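Sat 3 September
By the Otton newsdesk

Drone pilots who use the old airfield at Otton will have to book a flying slot from next month, under new rules agreed between the site's owner, Nuseck, and the Jikodard flying club.

The change covers all drones, including the smallest camera models. Until now, members could turn up and fly whenever the gate was open.
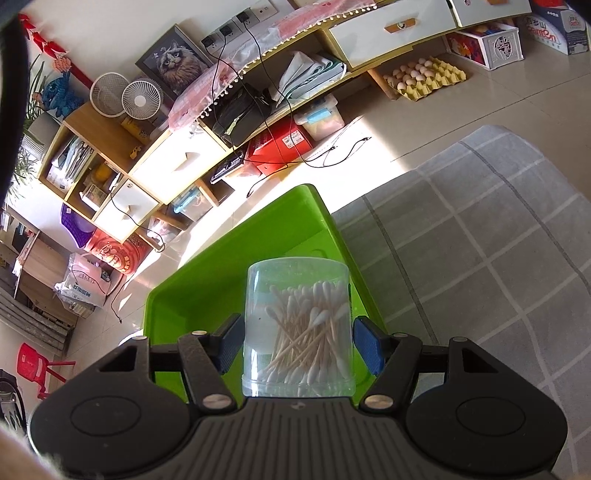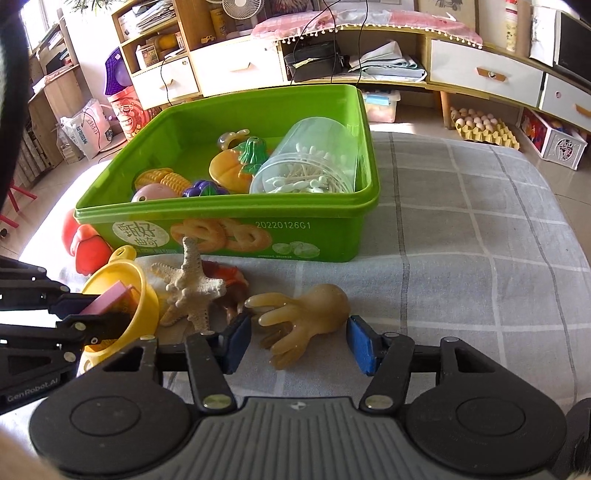 Slots will last an hour and can be booked up to 7 days ahead on the club's website. No more than four pilots will be allowed in the air at once, and each will be given a marked take-off square on the eastern runway. The western end, which backs on to the riding stables, will be closed to drones altogether.

Nuseck said the rules followed a busy spring. The club logged 123 visits in April, its highest monthly total, and stable owners complained of low flights over the paddocks. Two riders reported horses bolting, though neither was hurt.

The club asked its members for their views over the summer and received 200 replies. Most backed a booking system, but many wanted to keep some open flying at weekends. As a result, Sunday mornings will stay free of bookings until the end of the year, when the arrangement will be looked at again.

Pilots must keep at least 200 metres from the stables at all times and carry proof of insurance. Anyone who breaks the rules will get one written warning – after a second breach they will lose their access code.

Survey firm Zhong, which trains its staff at the airfield on weekdays, will keep its existing hours but will have to show them on the same calendar so that club members can see when the runway is in use.

Visitors who are not members can still fly at Otton on a day pass. Passes will be sold online only, and the cash box at the gate will be removed. Bookings for the first month open next week.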